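Tuesday, kitchen sim trial, carrying on from last week

Right, back on the Skuden trial licence. We've got it until the end of the month and I want a proper opinion written down before Zheng ring up and ask if we're buying. (They're the resellers, Skuden themselves never answer the phone.) The question is whether the kitchen pack is worth having on top of the basic simulator, which we already like well enough.

Installed the pack first thing. It went on without a fight, which is more than I can say for the Mistetti one we tried in January, bless it. Nine kitchen layouts in the box, all with a hob and oven, and you can swap the worktops and cupboard doors about. I spent far too long picking worktops. Settled on the dark marble with the wood cupboards and told myself it was for contrast.

Then the arm. Hanyu Cai had already converted our arm model to their format so I only had to drop it in by the cooker and fiddle with the base until it could reach the back rings. First go I had it too far out and the wrist gave up short of the pan. Moved it in a bit, fine after that. Must write the base offset on the whiteboard before I forget it!

The task is the dull one we always use: pick up the red thing, carry it over to the frying pan, hold, let go. I like a dull task for this sort of comparison, you know exactly what annoyed you.

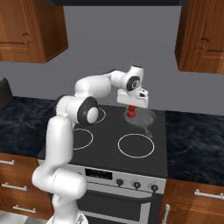 Holding over the pan, back right ring. Pan still see-through.

So, the pan. It comes up as a pale ghost of a thing and you can see the hob through it. I went through the material settings twice and couldn't find what sets it. Hanyu reckons it's the pack's own default for cookware and there'll be a switch somewhere in the asset file. I don't mind it for planning (it's quite handy for seeing the rings, to be fair) but I wouldn't want to train anything visual on it. Emailed Zheng, no reply by four o'clock.

Lighting I'm happy with. The white of the arm shades off nicely and you get a faint shadow from the red piece inside the pan, so somebody has bothered. The knobs on the oven look good as well. I haven't tried turning any yet. The sales sheet says they're all jointed, and I'd like to see that for myself before I believe it.

Ran the task in batches over lunch with the start position jiggled each time. 114 runs altogether, 8 of them failed. Three of those were my fault for letting the start pose wander too near the wall, so I've tightened the limits and will run the lot again. The others look like the grip slipping at pick-up, and I suspect the friction on the red piece is set too low. Same value as in the basic simulator, mind you, so can't blame the pack for that.

Speed is all right on my machine, a bit sluggish when I have the viewer open on the big screen. Plolliston want to know whether it'll run on their older desktops if we share the project with them. No idea yet, will borrow one.

Where I've got to: leaning towards yes on the kitchen pack, provided the see-through pan can be sorted and the price comes down a touch. The layouts alone would save me weeks of modelling, and I'm slow at modelling.

Still to do:
find the cookware setting, or get Zheng to find it
rerun with the tighter start limits
try the knobs and the oven door
put friction up on the red piece and see if the slips go
ask Hanyu for the conversion script so I'm not pestering every time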